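Cleaning a matt white tabletop without leaving marks
Community Help > Household and Premises > Surfaces and Furniture

Posted by Fitzsimmons Premises Desk

We are responsible for the furniture in a shared workroom and should be grateful for guidance on the routine cleaning of a white table. The top has a smooth matt finish and a gently curved edge. The room is used throughout the day and the table is to be wiped at the close of each session by whoever has last used it.

Our present instructions ask users to wipe the surface with a damp sponge and a small quantity of washing-up liquid. Two difficulties have been reported. The first is a dull film, which is most evident in the late afternoon when the light comes in low. The second is a number of small shiny patches. We understand that these may be the result of rubbing too hard at pencil and ink marks, although no user has been able to say with certainty when they appeared.

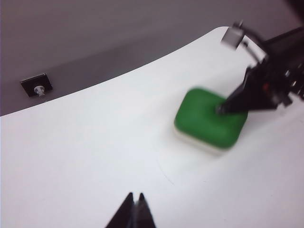
The table was supplied by Stelura and the care leaflet has been mislaid. The supplier's general advice, given by telephone, was to avoid "harsh products", but we were not told which products fall under that heading. We should therefore like to know:

whether washing-up liquid is suitable for daily use;
whether the coarse side of a household sponge may be used at all;
whether anything can be done about the patches that are already shiny.

It would also be helpful to learn how other organisations word their instructions to users. Ours currently run to 2 pages and we suspect that few people read them to the end.

Posted in August. 3 replies.

Preltance Facilities Office

Washing-up liquid is suitable, provided that very little is used and that the surface is rinsed afterwards. The film you describe is most often the remains of the detergent itself. In our own rooms the difficulty ceased when we altered the instruction from "a small quantity" to "one drop in a bowl of warm water". Users had been applying the liquid directly to the sponge, and a single wipe with clean water was not enough to remove it.

We would recommend the following order of work.

Clear the table and remove dust and crumbs with a dry cloth.
Wipe with a soft sponge or cloth that has been dipped in the bowl and well wrung out.
Wipe a second time with a separate cloth and clean water.
Dry at once with a soft towel, working in long strokes from the far edge towards yourself.

The final step should not be left out. A matt surface that is allowed to dry by itself will often show tide marks, particularly in areas where the mains water is hard.

As regards the coarse side of the sponge, our rule is that it is not to be used on any table. It will roughen some finishes and polish others, and on a matt top the second is the more usual result. For this reason we purchase only sponges without a scouring layer. Colour is a matter of preference, although it is sensible to reserve one colour for tables and another for sinks, and to display the arrangement where the sponges are kept.

A shiny patch on a matt top is wear and cannot be washed away. You may find that it becomes less obvious once the surrounding film has been removed. We would advise strongly against attempting to dull it with an abrasive cream.
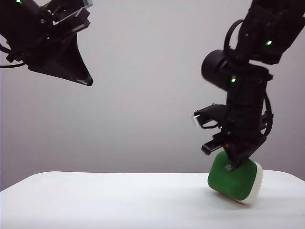

The white tabletop and the grey wall behind it.

With regard to your instructions, we display a single card of four lines beside the door. Anything longer is placed in the premises folder for those who wish to consult it.

Tratus Residents' Office

We use vinegar and water on everything and have received no complaints. Baking soda may be used for stains.

Stelura Owners' Group, Help Desk

We write in support of the first reply and wish to add a caution to the second. Diluted vinegar is unlikely to harm most table tops on a single occasion, but we would not adopt it for daily use without the written agreement of the supplier. Baking soda is a mild abrasive. On a matt white finish it may produce precisely the shiny patches about which the original poster has enquired.

For ink, a soft cloth with a little surgical spirit is generally effective. It should be tried first on the underside of the table or at a corner that is seldom seen, the room should be aired, and the area should be rinsed and dried afterwards. Pencil will normally lift with a clean white eraser, used lightly.

Three further points may be of use. Cloths should be washed without fabric softener, which leaves a film of its own. Sponges should be replaced at regular intervals; in a room of the kind described, roughly 100 wipes is a reasonable working life. Lastly, the curved edge should be wiped along its length together with the top, as it is touched more often than any other part and is frequently overlooked.

If the film persists after a week of the revised method, we suggest that the supplier be asked for a replacement leaflet, quoting the number on the delivery note.

Fitzsimmons Premises Desk

We are obliged to all who replied. The instruction has been reworded to specify one drop in a bowl, and the scouring sponges have been withdrawn from the cupboard. A replacement leaflet has been requested from the supplier. The shiny patches will be left as they are.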